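What Is a Campaign Promise?

Politics for Young Readers
By Reshma Radebe
6th January

Before an election, people who want to be picked for a job like mayor or president tell everybody what they will do if they win. They say it in speeches, on posters and on little cards that get stuck in your front door. Each thing they say they will do is called a campaign promise.

You probably already know what a promise is. If you promise your brother he can have the last pancake, and then you eat the pancake, he will tell on you and he will be right. Campaign promises are supposed to work the same way. Do they? Sometimes. Grown-ups argue about how often, and I'm not going to tell you that every politician keeps every promise or that every politician is a liar. Anyone who tells you either of those things hasn't checked.

So let's check a few. We will use a town called Trarnach, which had an election for mayor. The two people who wanted the job were Kagiso Buthelezi and Kalkidan Admasu.

What they promised

Kagiso Buthelezi promised three things. He would plant 1,000 trees. He would fix the swimming pool. And he would "make Trarnach a place where families come first."

Kalkidan Admasu promised to open the library on six days each week, to lower the bus fare for children, and to "listen to everyone."

Read those again slowly. Some of them are not like the others.

"Plant 1,000 trees" is a promise you can test. You walk around and look for trees. "Open the library on six days" is easy to test too, since the door is either locked or it isn't. But how would you test "families come first"? First in line for what? And if a mayor listens to everyone, when does the mayor eat lunch?

Promises like those have a name. Some people call them vague, a word that means blurry. A vague promise sounds warm when you hear it, and it is very hard to break, which ought to make you a little suspicious. I don't think the people who make them are always being sneaky. Sometimes they really do feel that way about families. But a feeling isn't a plan.

Who won, and then what?

Kagiso Buthelezi won by 1,326 votes. That meant his promises were the ones that mattered now. People stopped asking Kalkidan Admasu about the bus fare, although she did get a seat on the town council and kept bringing it up.

In February the new mayor went to a park with a shovel. The local paper, the Grukton Post, ran a big story with the words MAYOR KEEPS TREE PROMISE across the top. Under the headline was a picture of Mr. Buthelezi putting a tree in the ground.

One tree.

Now, one tree is more than no trees. But was the headline true? A ten-year-old reader didn't think so, and wrote to the paper to say that the promise had a lot more trees in it than that. The paper printed the letter on a back page, much smaller than the headline. This happens a lot, too.
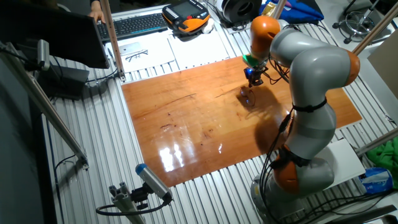
A promise can be kept, broken, or still on its way, and it is easy to mix those up if you only see one moment of it. The park picture showed a mayor and a tree. It couldn't show what he did the next day, or whether he ever picked up the shovel again. Any picture has the same trouble. Take the robot arm: its black fingers point down at the wooden board, and they seem to be just above a small see-through thing that's lying there. You might guess that it's going to pick the thing up. Maybe so! But you can't say from the picture that it did, and a headline reading ROBOT PICKS UP SMALL THING would be getting ahead of itself. The same goes for MAYOR KEEPS TREE PROMISE when the mayor has only started.

How many trees, really?

When Mr. Buthelezi's first year as mayor was over, the town put out a list of everything that had been planted. It came to 400 trees.

What would you call that? His friends called it a great start. The people who voted against him called it a broken promise. Both groups were looking at exactly the same number.

To be fair to him, he never said all the trees would be planted in the first year. To be fair to everybody else, he never said they wouldn't be. His posters left out the date. A promise without a date on it can stay "on its way" for a very long time. If you told your teacher you would hand in your homework, and you didn't say when, how long do you think she would wait?

Cyprian Wieczorek taught social studies in Trarnach for many years, and he used to write the mayor's promises on a sheet of paper and tape it to the classroom wall. Beside each promise there was a box. His students could write "done," "not done," or "we don't know yet" in the box, but only if they could say how they found out. "My dad says so" was not allowed. Neither was "the mayor says so."

He told me that "we don't know yet" was the answer students hated most. They wanted to cross things off. I think grown-ups feel the same way, and I think it's why so many newspapers write headlines like the one about the tree.

What about the swimming pool?

The pool is a harder case. Mr. Buthelezi said he would fix it. When he got into office, he found that the pipes under it were in much worse shape than anybody had told him. Fixing them would cost more money than the town had for all of its parks put together. The council voted no.

Did he break his promise? The pool is still closed, so it certainly wasn't kept. But a mayor can't just spend whatever he likes. In most towns the council has to say yes first, and this is true for bigger jobs as well. A president usually needs other lawmakers to agree before a promise can turn into a law.

That sounds like a good excuse, and it might be. Here is where I get doubtful, though. Everyone who runs for mayor knows there is a council. Mr. Buthelezi knew it. He could have said, "I will try to fix the pool, if the council agrees and if the pipes aren't too bad." He didn't say that, probably because it looks terrible on a poster. So when a politician says "I will," it's fair to ask, "All by yourself?"

Why do they promise so much?

Mostly because it works. Think about it from the other side. If one person at your school says, "Vote for me and we'll have longer recess," and the other says, "Vote for me and I'll ask about recess, but the principal will probably say no," who gets more votes? The second one is telling you more of the truth. I'm not sure the second one wins.

That part is our fault, a bit. I say "our" because I vote too, and I have been fooled by a nice sentence more than once. I once voted for a man because he promised to do something about the noise from the Orkari factory near my house. He did do something. He wrote the factory a letter. The factory is just as noisy as it ever was, and he was quite right to say he had kept his word.

"Do something about" is another one to watch out for.

Questions to ask about a promise

What exactly will be different if this gets done? If you can't picture it, the promise may be vague.

By when?

Who else has to say yes?

Where is the money coming from? Trees cost money, and so do librarians. If a person promises new things and lower taxes at once, they may have a clever way to do it. Ask what it is.

Who is telling me that the promise was kept? If it's the person who made it, look for somebody else who checked. If it's the person's worst enemy telling you it was broken, do the same.

Can a politician get in trouble for breaking a promise?

Usually not the kind of trouble you're thinking of. There is generally no law that says a mayor has to do what was on the poster. Nomvula Xaba, a reader from Eren, asked me if that means promises don't count for anything. It's a good question, and I don't have an answer I'm completely happy with.

What can happen is that voters remember. At the next election they can pick a different person. But remembering is work. Elections are years apart, and by the time the next one comes there are new posters with new promises on them, and the old ones have been thrown in the recycling. Politicians know this as well as anyone.

Sometimes breaking a promise is even the right thing to do. Suppose a mayor promised a new parking lot, and then a flood came and the money was needed to fix people's homes. Most people would want the homes fixed. A good mayor in that spot will say out loud, "I promised you a parking lot and I'm not building it, and this is why." You'll notice it doesn't happen very often. More often the parking lot just quietly stops being mentioned.

Something to try

Next time there's an election near you, save one of the cards that come to your door. Underline every promise on it. Then put a question mark next to the ones you have no way of testing. Keep the card somewhere you'll find it again, like the drawer with the batteries, and take it out when a year has gone by.

Words in this article

Campaign: the time before an election when people try to win votes.

Council: a group of people elected to help run a town. They vote on how to spend its money.

Vague: not clear; blurry.

Candidate: a person who is trying to get elected. I didn't use this one above, but you'll see it everywhere.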